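# Radlow Voices

Transcripts and audio segments from a local history radio series about the villages moved or emptied when the Radlow reservoir was built.

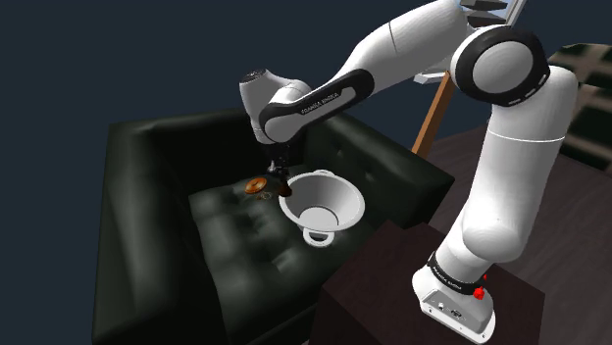 *Simulated Franka Emika arm and a black sofa.*

## What is in it

The collection holds 183 interviews, each cut into segments at natural pauses. Most speakers lived in the valley as children. A smaller group worked on the dam, or ran the bus and post services that closed when it filled.

- `audio/` — mono WAV, one folder per interview
- `transcripts/` — plain text, UTF-8, one line per segment
- `places.csv` — old and new place names, with spelling variants
- `speakers.csv` — speaker code, decade of birth, village

Broadcast episodes are not included. They contain music we can't pass on.

## How it was made

Lingyun Yuan and Rowena Salazar recorded the interviews for the series, mostly in kitchens, so expect kettles and clocks. Guangming Tang digitised the older tapes. Transcripts were typed by hand and then checked by a second person against the audio.

We kept dialect words as spoken. Where a word has no agreed spelling, the transcript uses the form in `places.csv` or, failing that, the first typist's choice. False starts are kept. Long coughs and phone calls are marked `[break]`.

## Splits

Segments from 200 minutes of audio are held back for testing. No speaker appears in both parts. Married couples interviewed together count as one speaker for this purpose — they talk over each other too much to separate.

## Known problems

1. Tapes from the Krasniqi farm run slightly fast. The pitch has been corrected in version 2 but the timestamps have not.
2. "Upper Ruvov" and "Ruvov Top" are the same place. Some speakers insist otherwise, and the transcripts follow the speaker.
3. Dates given from memory have been left alone. Several people put the flooding of the church in the wrong year.
4. Interviews made before 2000 have more hiss, and the quietest segments may be unusable for speech work.

## Use

Free for research and teaching. For broadcast, please write first, as some families asked to be told. Names of living people who were not interviewed have been replaced with initials, so please don't try to restore them.

The next update is planned for July and will add the bus drivers' group session, which Yiran Yin is still transcribing.

## Contact

Corrections to place names go to Anqi Pan. Give the interview folder and the line number. For anything else, open an issue.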